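8/4/25

Adhesive trials, cont. Trisel sample pots finally arrived, two of them, one with the lid cracked so that one gets used first.

Mixed small batch, cooler room than last time (door propped open for the delivery). Thickened quicker than I wanted. Working time 14 min by the kitchen timer, after that it strings off the brush and leaves ridges. Biswas sheet says longer but their figure is for a warmer room, need to look up which.

Test strips: beech on beech, beech on ply, ply on ply. Clamped overnight, hung weights in the morning. Beech on beech fine at 300 N, didn't take it further, clamp pad slipping. Ply on ply let go in the face veneer, glue line itself was ok. So the ply is the weak bit, again. Same as the Zivdale batch in October.

Beech on ply odd. One strip held, the next one peeled clean with hardly any pull. Suspect dust, I'd sanded that lot and not wiped down. Repeat with a wipe and a fresh brush before anyone writes it off.

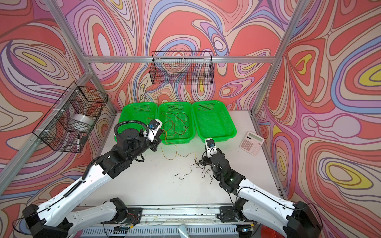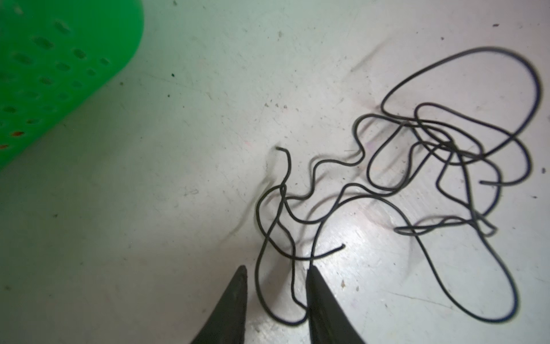 Top: white table and patterned walls. Second one: green basket, close up.

Cost. Furnumetti want 1,177 for the big drum delivered, no break for two. Small pots work out dearer by weight but they don't go off on the shelf half used, which is what happend to the last drum. Leaning small pots till we know how much we get through in a month.

Shelf life on the label is from date of filling, not date of opening. Write the opening date on the lid in marker PLEASE. Three pots in the cupboard with nothing on them, have put those to one side for jigs and scrap only.

Brushes: the cheap ones shed. Found bristles in two joints. Foam roller gave a thinner, more even coat but soaks up a silly amount, some 500 g of mix gone over the whole set and a good part of that went in the bin with the roller.

To do
- repeat beech on ply, wiped
- new clamp pads, cork this time
- find the temprature table in the Biswas folder
- ask Trisel about the cracked lid, replacement or credit
- try a notched card spreader before buying more rollers

Strips from today are in the tray by the window, pencil marks on the back. Don't tidy them.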